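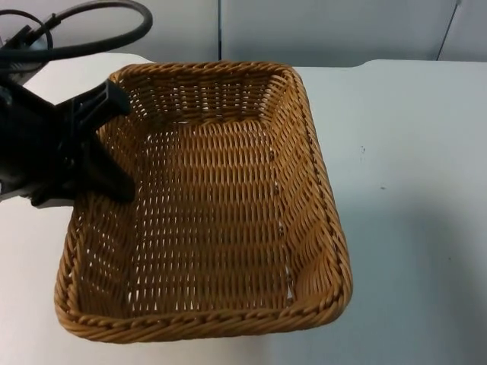 According to Grodach, the woven baskets should have gone to the Wetville store first, and the plain bins could have waited until September. We agree with the first part. Wetville now has its baskets and Manalastas will get the rest with the next delivery.

Progress report, Apr 2, 2019

The shelf and basket work is on schedule at 2 sites. We bought rectangular baskets with a braided rim for the bread and fruit tables. The weave has small gaps in it, so crumbs fall through to the tabletop, and staff now lift each basket and wipe under it at closing. Paper liners were tried for a week and dropped - they slid.

Spending to date is $1,719. Of that, $700 went to baskets and the remainder to shelving, labels and freight. The Romeo order is still short seven baskets. The supplier has promised replacements and we have not paid for the missing ones.

Still to do: labels at Manalastas, a second coat of paint on the back shelves, and a decision on whether the baskets get washed on site or sent out. We would like an answer on the washing before the next payment.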